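Draltulmont Tenant Support
Ticket: Kitchen circuit breaker trips in the evening
Unit: 26
Status: Closed
Opened: 22nd February

Original report

The breaker marked KITCHEN 2 in the hallway panel keeps tripping. It happens in the evening, usually while dinner is cooking, and takes out the wall outlets and the light over the sink. The stove stays on. I can reset the breaker and it holds for a while, then trips again. Last night it went twice. I have unplugged the toaster and it made no difference. The panel is a Bemard, the same one that was here when I moved in.

Reply from support

Thanks for the report. Please don't keep resetting the breaker if it trips right away. If it holds for several minutes first, that usually points to too much load on the circuit or a breaker that is getting weak. Please send us the following:

What is plugged into the kitchen outlets when it trips.
How long it holds after a reset.
Whether the breaker feels hot to the touch.
Whether the space heater listed on your move-in sheet is still in use, and where.

Tenant update

Plugged in at the time: refrigerator, microwave, phone charger. It held for 30 minutes the first time and less the second time. The breaker was warm but not hot. The heater is a Nuvholm and I use it in the dining area, on the outlet by the window. I didn't think that one was part of the kitchen.
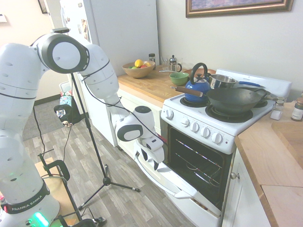 I also tried running only the microwave with the heater off. I let it go for a few minutes and nothing tripped. With the heater on high and the microwave going, the breaker tripped before the food was done. On low it did not trip, but I only tried that once.

Reply from support

That is useful. In the older units the dining area outlet is on the same circuit as the kitchen counter. The drawings for your floor say otherwise, but the outlets were moved when the Tomoana wing was rewired in November and we have seen this in other units. The stove is on its own breaker, so you can keep cooking as usual.

Until the electrician has been, please run the heater from the bedroom outlet or leave it off. Do not use an extension cord with it.

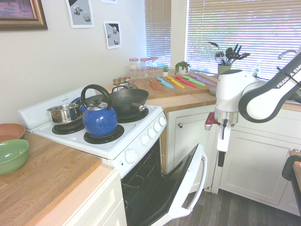

Kitchen, stove with the oven door open. Stove circuit is separate from KITCHEN 2.

Electrician's visit

Confirmed the dining area outlet is fed from KITCHEN 2. Wiring at the outlet and at the panel is sound, no scorching, connections tight. Breaker tripped early under a test load, so it was replaced with one of the same rating. The light over the sink is also on this circuit and was left there. Panel label corrected to read KITCHEN 2 / DINING / SINK LIGHT.

Tenant update

No trips since the visit. I have kept the heater in the bedroom. The refrigerator clock had to be set again but otherwise everything came back on.

Closing note from support

Drawing for unit 26 marked for correction. Unit 71 has the same outlet layout and has been added to the electrician's list under a separate ticket. If the breaker trips again, reply to this ticket and it will reopen.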